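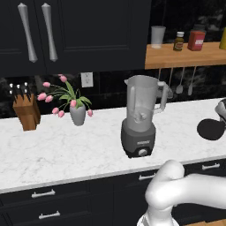

# Indexing the Skilten folktale collections: an interview with the compiler

The second edition of the Skilten index covers 21 folktale collections, nine more than the first. Its compiler works out of the Belkadi reading room and agreed to talk about method. We met in July, before the proofs went back to Duken, the publisher.

The first question was scope. The index lists tales by motif, by title and by place of origin, and leaves out literary retellings. "If a collection gives no source for a tale, I enter it under the title only," the compiler said. "It gets no motif number until I find an earlier printing."

Each tale is read twice. The first reading produces a one-line summary and a provisional motif. The second is done at least four weeks later, without looking at the earlier entry. "When the two don't match, I write a cross-reference. In the first edition I picked one and dropped the other. Librarians wrote in to say they couldn't find things."

Records are kept in Ovau, a catalog program the reading room already used for its map holdings. Motif numbers had to be stored as text. "It sorted 12 ahead of 4, so we padded everything with zeros. That took most of a winter. The printed numbers have the zeros stripped out again."

Variant titles were the other large job. One tale about a miller and a borrowed horse appears under nine titles, two of them in the same volume. The index gives the full summary once, under the oldest printed title, and sends readers there from the rest.

Asked about picture books, the compiler was brief. "They're in a separate file. Page references don't help when the pages aren't numbered."

Place names follow the spelling in each collection, with a modern form in brackets. The compiler would have preferred modern forms throughout, but Duken wanted entries to match the books on the shelf.

Corrections to the first edition fill four pages at the back. Most concern page numbers in reprints. "Check which printing you have before you write to me," the compiler said. "The list of printings is in front of the motif tables."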